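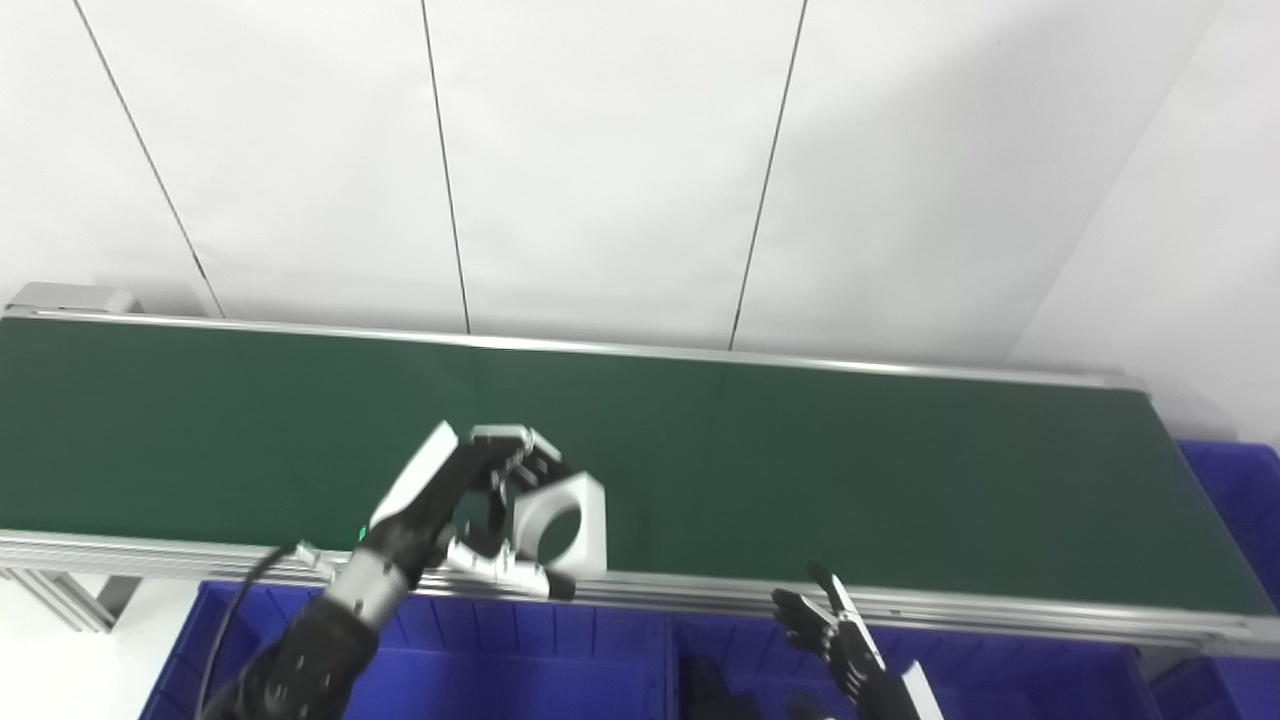 Buckley packing room gets its belt back

I've been writing up town news for a while now and I don't think I've ever had so many emails about a conveyor belt. So on Friday I drove out to the Vorkel workshop in Buckley to see what all the fuss was about, and I have to say, it's a nice belt! Dark green, long enough to run nearly the whole way to the corner of the room, with silver rails down the sides and plain white walls all around it. If you remember the old packing room (brown paneling, one flickering light, boxes up to your chin) you wouldn't know it.

For anyone who missed the story so far, Vorkel makes brackets and fittings, the kind of small parts that hold pipes and shelves in place, and the shop had been packing everything on folding tables after the old line gave out last January. Mairéad Hayes runs the packing side and she told me she'd gotten pretty tired of walking. "I'd pick up a tray at one end and carry it to the other, and then I'd do it again," she said. "My sister bought me one of those step counters and I gave it back to her."

The new line goes at a gentle speed, slow enough that you can pick a part off it and have a proper look before you put it down again. Mairéad says a normal day is 500 parts and a busy one is 600, and most of those head over to the depot in Odton on the afternoon truck. The rest go in the mail, mainly to people fixing up older houses, and she keeps a shelf by the door for folks who'd sooner drive over and collect.

I asked why green and got a longer answer than I was ready for. Donal Ní Mhurchú, who put the line together over two weekends, likes green because pale parts show up well against it and it's easy on the eyes at the end of a shift. He also got a good price on it, which I suspect settled the matter. He's still fussing over the side frame and wants another go at the legs before the holidays, though I couldn't see anything wrong with them myself.

The walls were the last job. Those big white panels went up in a day, and the room feels twice the size now. There's some talk of hanging a clock and a calendar, and Mairéad wants a radio. Donal doesn't. I'm staying out of it.

Vorkel will have the doors open to neighbors next Saturday morning from ten until noon, with coffee and (I'm promised) Mairéad's ginger cake. There's room for 50 people if everybody is friendly about it, so call the front office first if you're bringing a group. Parking is on the street side only, as the yard gate stays shut for the truck.

December 12, 2021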